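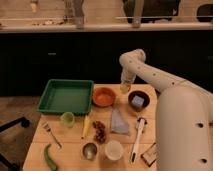

19 de diciembre de 2024
Publicado por la autora del blog

Inicio Cocina Casa Archivo Contacto

Vaciar la cocina sobre la mesa

Cada diciembre me entra la misma fiebre: saco los cacharros, los planto encima de la mesa y me pregunto con qué dinero y en qué estado mental compré todo aquello. Este año he empezado por los cuencos, que son mi punto débil. Otras personas coleccionan sellos, que al menos caben en un álbum.

El naranja, tirando a terracota y con el borde claro, se queda. Ni se discute. Lo compré en el mercadillo de Ganen una mañana en que había ido a por una cremallera, y volví sin cremallera. Al lado del marrón oscuro queda bien, y esa es toda la defensa que pienso presentar. El metálico pequeño, el que brilla por dentro, se queda también, aunque lo uso sobre todo para dejar las llaves, el tique del súper y algún ajo suelto.

Luego está la bandeja verde. Es grande, rectangular, de plástico, y no entra en ningún armario de esta casa salvo de canto y con malas palabras. La pedí en Ruvadetti convencida de que iba a organizarme los desayunos. Llevo desde enero moviéndola de sitio: encima de la nevera, detrás de la puerta, debajo del carro de la compra. Sirve, eso sí, para llevar cosas a la mesa, siempre que una esté dispuesta a pasar las puertas de lado.

El vasito verde translúcido es el único superviviente de un juego de 4. Los otros tres cayeron en acto de servicio, dos de ellos en la misma cena. A este le he cogido respeto y no le pongo nada caliente.

Del apartado textil hay poco que contar. El paño gris ha salido doblado en una especie de triángulo, que es como dobla los paños quien tiene prisa. En mi familia se doblaban en cuatro y se planchaban. Yo plancho dos veces al año, y una es la funda de la tabla.

Lo que no tenía previsto era la parte comestible. Una se pone a ordenar cuencos y acaba con un pimiento verde, de los largos y picantes, apuntando al suelo desde el borde de la mesa. El pimiento terminó en una tortilla, con más cebolla de la debida, y los 10 minutos que tardé en hacerla fueron los más productivos de la tarde.

Balance provisional: se van la ensaladera Morsy (rajada), dos tapas sin fiambrera y una fiambrera sin tapa, que no, no encajan entre sí – lo he comprobado más de 13 veces. El rallador Kellum queda en observación. Ralla los nudillos estupendamente; el queso, según el día.

La bandeja verde ha vuelto detrás de la puerta. Mañana me pongo con el cajón de los cubiertos, donde hay tenedores de por lo menos tres casas distintas y un abrelatas que no abre. Si alguien quiere tapas, que deje un comentario.

Entrada anterior Entrada siguiente Volver arriba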